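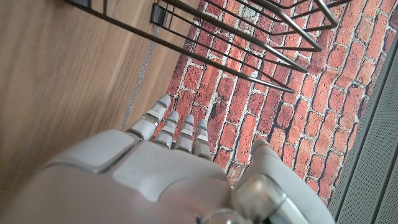

The distance rule

Families of long-term prisoners in the Nomwood district want the law on placement changed. The ministry says it is already being followed.

Zamfira Dobre leaves home before five on visiting days. The first bus takes her to Markolel, the second to the railway station at Sarkero, and a shared taxi covers the last stretch to the prison at Hegde, where her brother Sorin is serving a sentence for his part in the land office occupation. The visit lasts 80 minutes. She is usually home after midnight.

Under the Prison Administration Act, a convicted person is to be held "as near as practicable" to the place where close relatives live. The act doesn't define practicable. It gives the prison service sole authority over placement and requires a written reason only when a prisoner is moved, so a first placement, however remote, needs no explanation at all.

According to a count published by the Nomwood families' association, 62 people convicted after the occupation are still in custody. Only two are held inside the district. The association puts the longest single journey, from the coast to the northern prison, at 883 kilometres.

Alina Chiriac, a lawyer who has filed placement appeals for several of the families, says the procedure is slow by design. An appeal goes first to the governor of the prison where the person is held. The governor can recommend a transfer but cannot order one. If the recommendation is refused, the file passes to a regional judge, who may review whether the refusal was lawful – the merits are outside the court's reach.

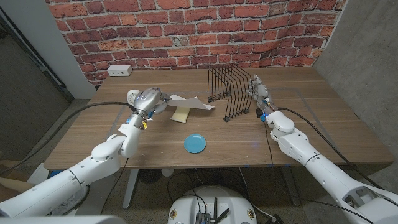

The prison service rejects the word dispersal. Its spokeswoman, Anca Văduva, said placements are decided on security grading, bed space and access to courses, and that family ties are "weighed in every case". She declined to say how they are weighed. The grading manual is not public.

A bill tabled in February would set a fixed limit on distance and require yearly review of any placement beyond it. Brândușa Husar, who drafted the text, accepts that high-security places are few and that some prisoners would remain outside the limit. Her bill allows for this, provided the service pays the travel costs of two relatives for each monthly visit. It has had its first reading and awaits a costing from the finance ministry.

Sorin Dobre has applied for transfer twice. The second refusal, dated 2023-12-14, runs to four lines and cites bed space. His sister has kept it in a folder with the bus tickets, which Chiriac intends to submit as evidence of cost when the file reaches the regional judge.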